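Changeover fee on a two-night let

ronis_owner
Nov 23, 2021
Agent wants 352 per changeover for both cottages at Ronis, laundry included. Previous contract was 300. Is a flat fee normal for short winter stays?

nkhoury
Flat fee is standard. Linen costs the same after two nights as after seven. Set a three-night minimum from November.

wstse
Disagree. A minimum stay loses the midweek bookings. I pay 200 per cottage and add it to the tariff as a separate line.

nkhoury
So 400 for two, against his 352. Your rate is worse.

wstse
Mine includes firewood and stove ash – his may not.

pinyu_p
Check the schedule attached to the contract before comparing rates. Ours listed beds, bathroom and kitchen only, and living room bins were charged as an extra. We now line them with a black bag folded over the rim, same as the one below, and guests are asked to tie it and take it out on departure.

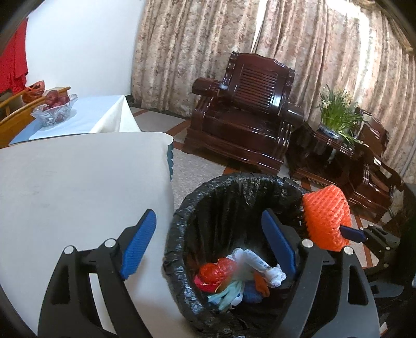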